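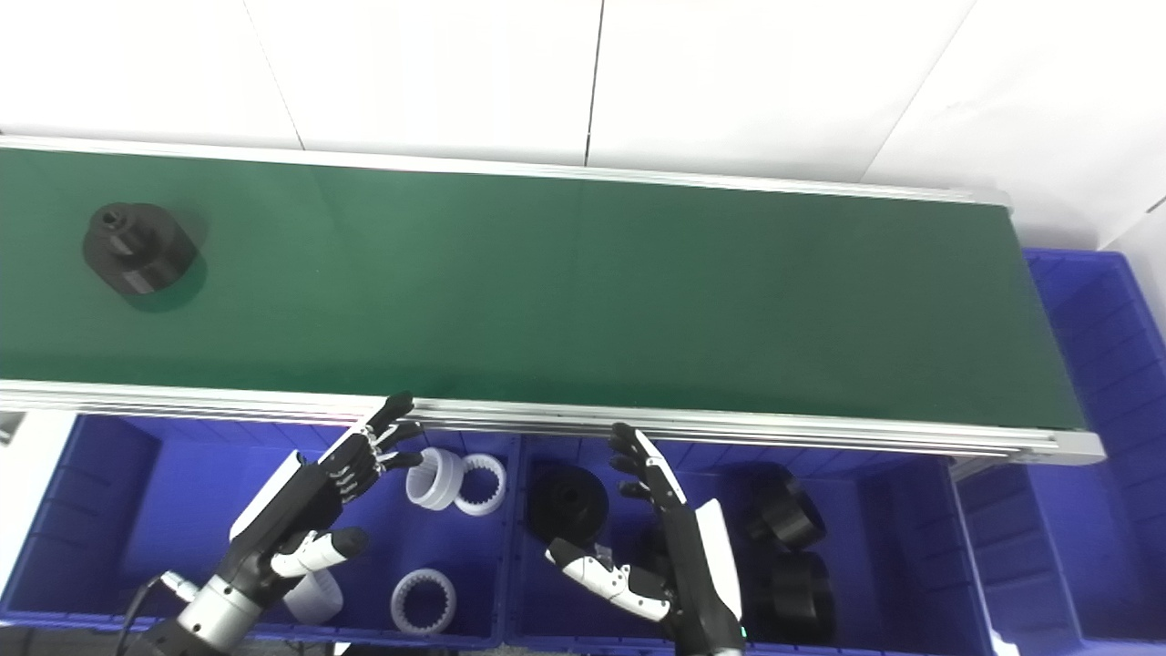
Cyprian Rutkowska wrote to me after the last column to say that I had been too hard on the Reserve Bank, and that anyone with a mortgage should be glad inflation is coming down at all. He also said his own grocery bill hadn't moved in a year, so he wondered what the fuss was.

I'm glad for him. My bill has moved, and so has the bill of nearly everyone I spoke to in Clanduvach in April. But his letter raises a point I skipped over. When the inflation rate falls, prices are still going up. They are going up more slowly. A household that fell behind two years ago stays behind until its pay catches up, and for many people it hasn't.

Take a casual worker on 37 hours a week. She gets a rise in line with this year's inflation and is told her real wage has held steady. It has held steady at the lower level it dropped to earlier. The rent went up $48 a week at the last renewal and nothing in the forecast brings that back down.

I think we put too much weight on one number. The headline figure is an average over a basket of goods, and people with less money buy a different basket. They spend more of it on rent, power and food, and less on travel and furniture. When furniture gets cheaper the average drops, and their week costs the same as before.

The Bureau does publish living cost indexes for different kinds of households, and they get a fraction of the coverage. I'd like to see them read out on the news beside the main figure. It would take 11 seconds.

On interest rates, Cyprian and I mostly agree. Cutting too early would be a mistake if it sets off another round of rent and house price rises. My complaint was that rates were being asked to do the whole job. They work through people with mortgages, who are a minority of households, and they do very little about insurance premiums or the price of electricity. Those are matters for governments, state and federal, and both have been happy to stand back.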